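# The Bultico tall vase in gold: a review by someone who owns too many jars

I bought the Bultico because my sister-in-law, Tomomi Nomura, looked at the pickle jar on my dining table, which had gerberas in it, and said "oh, fun." I ordered a proper vase that evening.

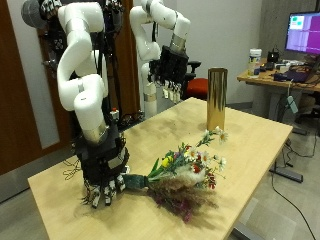
I'd wanted something tall for ages. Every bunch I bring home is built on stems as long as my forearm, and I resent cutting them down to suit a container that used to hold gherkins. The Bultico is a plain slim cylinder with an open top and a mirror-shiny gold finish. It cost me $83 with postage, or roughly two decent bunches of flowers and a coffee, depending on how your florist is feeling.

**The colour**

Gold is a commitment. The website had it looking soft and candlelit. In my house it looks like a trophy for a sport I've never played. It picks up whatever is near it, so by day it runs from yellow through bronze to a dark brown, and at night it mostly reflects the telly. I've come around to it. On a pale timber table it looks rather grand, and it makes dried grasses look deliberate, when most of mine are simply things I forgot to throw out.

Fingerprints, though. You cannot touch this thing. I now handle it with a tea towel, like a museum employee or a burglar.

**Getting a bunch into it**

My test bunch was a mixed one: white daisies, one yellow flower doing a lot of work, small red and pink bits, plenty of greenery, a fluffy beige tuft in the middle, and a skirt of tan and brown grasses with some dark purply-red filler. Lovely on its side on the table. Lovely in its wrap. Less lovely when you try to feed it through a slender opening in one go.

The trouble with a narrow cylinder is that it has opinions on quantity. A fat bunch goes in about as willingly as a cat into a carrier. I tried it with the binding on, which got the stems lined up nicely and then jammed. I tried it with the binding off and the daisies went everywhere, including under the fridge. What works is this:

- Take the wrap off but leave the tie on, if your florist has used one.
- Pull out any grasses that are only there for width. Put them in the pickle jar.
- Strip the lower leaves. All of them, you'll regret the ones you leave.
- Put the fat part of the bunch in first and thread the long single stems down the sides afterwards.

That last step is where the vase earns its money. A long stem of daisies stands bolt upright in it, with none of the sulking sideways you get from a wide-necked jug. Six stems look terrific. If you only ever buy tulips from the servo, you could stop reading and get one.

**Stability**

I had doubts. It's tall, it's slim, and I have a dog with an enthusiastic tail. Filled halfway it has stayed put through a fortnight of dinners. Empty, it's a different animal, and I wouldn't leave it near an edge. A big lopsided bunch with all the plumes leaning one way made it wobble enough that I put a handful of pebbles in the bottom, and I'd suggest you do the same from day one.

**Cleaning**

A bottle brush, and patience. My hand gets in as far as the knuckles and then we all have a little think about our choices. Dishwasher is a no, according to the leaflet, which also wished me "radiant floral moments". I've had none I'd describe that way, but it's only been two weeks.

**The others I looked at**

The Prusiswood one is shorter, wider and cheaper, and it would have swallowed my test bunch whole. It also comes only in a green I associate with hospital corridors. The Illés is handmade and beautiful, and I put it back on the shelf at Braltcombe with both hands. The Bultico has 3,891 reviews on the site I bought it from, and a fair share of them are people annoyed that it's taller than they expected. The height is in the listing. It's in the name.

**Would I buy it again**

Yes, in the silver if they made one. For long stems and sparse arrangements it's very good. For a generous mixed bunch it's a bit of a wrestle, and you'll end up with a second, smaller arrangement made out of everything that wouldn't fit. Mine is on the windowsill in the pickle jar. Tomomi prefers it.

Four stars, one off for the fingerprints.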